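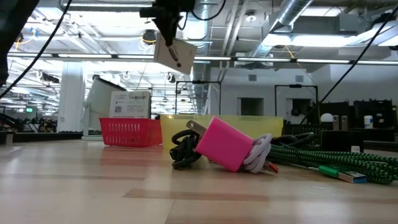
Staltville, Dec 13, 2024

I do love a good nosey round somebody else's workshop, so when Dolel put the word out that they were having an open day before Christmas I had my name down within the hour. They take in old cables, chargers and small electrical bits from all over Staltville, sort them, test them and pass on whatever is still good. I have a drawer at home that could keep them going until February, so I went along with a carrier bag and high hopes.

The place is up the stairs over what used to be the Vasylenko shoe shop (the lettering is still on the glass, lovely old gold stuff) and it was packed by the time I got there. Somebody handed me a mince pie and a sticky label with my name spelt wrong and off we went.

Antonina Hutsuliak runs the sorting side and she did the tour for our group. She talks very fast and knows her plugs. They had 1084 cables through the door last month, she told us, and 182 of those went straight for scrap. I asked what kills them and she bent the end of one back and forth at me until I got the message. I am a terrible one for yanking them out by the wire!

The sorting tables were my favourite part. I had expected everything to be grey and black and a bit grim, and instead there's this shocking pink plug, a proper little cube, sitting among the coils like something out of a sweet shop. Next to it was a white and lavender braided cable that I would happily have taken home, and a long green and black one with a zigzag weave and a bright green plug on the end. When did cables get so jolly? Mine are all the colour of old teeth.

Everything goes into bins and baskets. I was rather taken with the red mesh basket, and with the big see-through yellow bin too, if I'm telling the truth, and I've been eyeing up my own kitchen cupboards ever since. A woman in our group wanted to know where they bought them and Antonina said they came in a job lot from Kekon when it shut its canteen.

Then we had a go at coiling. You'd think it would be easy - it isn't. There is a way of turning your wrist on every other loop so the cable lies flat, and it took me 4 goes to get one that didn't spring open on the table. The lad beside me did his first time and was unbearable about it.

Tea was a pound, cake was two, and the lemon drizzle had gone by three o'clock, so get there early if they do another. They are hoping for one in February. Parking is hopeless, go round the back by the chapel. My carrier bag is now theirs, and I came home with a phone lead for my sister and two more mince pies in a napkin.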